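Lastdale Neighbors Help Board
Family & Life Events

Is it okay to skip the visitation and only come to the service?
Asked by Tatiana Šimko

My old piano teacher passed away last week and her family is having a visitation Wednesday evening, with the funeral the next morning over in Pondthorpe. I took lessons from her for 8 years as a kid and I really want to be there, but I work evenings and I've already used up most of my time off. I can swing the morning service. I can't do both without begging somebody to trade shifts.

My mom is acting like skipping the visitation is some kind of insult. She says that's when you talk to the family and the funeral is "just sitting." I haven't seen her kids since I was maybe twelve and I doubt they'd know me if I walked up to them. Also the notice says memorials go to the family "to be decided later" and I have no idea what that means or whether I put cash in a card or what. There were 149 people signed up on the online guest book when I looked, so it's going to be a crowd either way.

So do I have to go to both? And what do I do about the memorial thing?

3 answers

Maricica Tănase
Go to the one you can get to and don't give it another thought! I worked the front desk at a funeral home for 19 years (retired now, my knees are thankful) and I can tell you families do not keep a chart of who came to which part. Plenty of people only make the visitation because they can't get off work during the day. You're just the other way around.

If you want a minute with her kids, get there early. The family is usually at the church or chapel well before it starts, and there's often a lunch after. Walk up and say your name and "your mother taught me piano." You don't need more than that, they'll take it from there, believe me. People love hearing from the students. 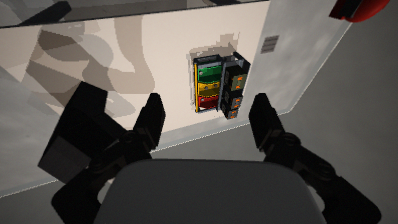

On the memorial money, "to be decided later" means the family hasn't picked a charity yet, or they want to see what comes in first. Write a check to the family, put it in the card, and write her name on the memo line. There's normally a box or a basket near the guest book. Most places have little envelopes sitting out too if you forget yours. Cash is okay but put your name and address in with it so they can send a thank-you. And give what you can afford. I saw plenty of five dollar bills go in that box and they got the same thank-you note as everybody else.

One more thing, sign the paper book when you get there even if you signed online. Those are two separate lists and the paper one is what the family takes home.

Skye Leckie
Visitation is optional. Mail a card if you feel bad.

Dwynwen Wynne
I'll stick up for your mom a tiny bit, because in my family the visitation is the big deal and the funeral is smaller. So she may just be going by what she grew up with. But I agree with Maricica, one is plenty.

What I'd add is write down a story. When my dad died we got a whole stack of cards and most of them said "sorry for your loss" and I was grateful for every one, but the ones I still have in the drawer are the ones with something in them about him. A guy he used to carpool with wrote two pages about a flat tire. So if your teacher had a funny saying or made you play the same awful song for a whole winter, put that in the card! Her kids probably never heard what went on in those lessons.

I don't know about the check part, we always just sent flowers. Call the funeral home and ask, they pick up the phone pretty late most places.

Comment from Tatiana Šimko
Thank you all so much. Going to the service and leaving early so I can catch the family first. And yes there was an awful song, it was a polka, I'm putting it in the card. Mom has decided she's going to the visitation "for both of us" so I guess we're covered.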